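Fistley Community Help > Signs, Doors & Storage

Notice on storeroom door, best way to fix it and does the wording work? 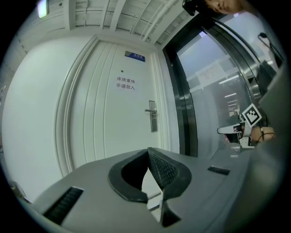 The door as it is now, notice in the middle

Posted by Afia Wumbei, 07/07/2021

Hi all, quick one as I'm on my break. Our storeroom door is white with grooves down the one side, blue nameplate at the top, silver lever handle. Notice is just plain paper, two lines in Chinese - 库房重地 and 非请勿入. People still try the handle. Delivery lads mostly, half of them can't read Chinese. The office want it all looking smart by September.

So, do I add English, and what's a polite way of putting it? And what do I stick it up with that wont take the paint off? Last one I did on another door pulled a strip away when I moved it. Budget is small. Must not cover the peephole or the nameplate.

Gokau

First line is more or less "storeroom, important area", second is "no entry unless invited". Sounds stiff in English if you do it word for word. I'd go with

STOREROOM
Authorised staff only

Same size as the Chinese, underneath it, on the one sheet. Don't put up two seperate bits of paper, looks a mess. Laminate it, leave a good margin of plastic all round.

For fixing - removable poster strips, one in each corner. Wipe the door with a damp cloth first and let it dry properly. Press on the flat part, not over the grooves, they won't hold there. To take off, pull the tab straight down slowly. Don't yank it towards you. If you've got glass doors as well, same strips are fine on glass.

Had mine up 11 months, no marks.

Amegashie

Just lock it?? We had 3,000 quid of stock behind a door with a lovely sign on it, people walked straight in.

Vamular

Agree with Gokau on the wording. Might be worth a second copy at hand height, just above the handle, thats where people look when their arms are full. Sounds daft but worked at our place. Blu tack leaves greasy spots on gloss, avoid.

Afia Wumbei

Thanks all, will do the one laminated sheet. Lock is a separate argument with the landlord!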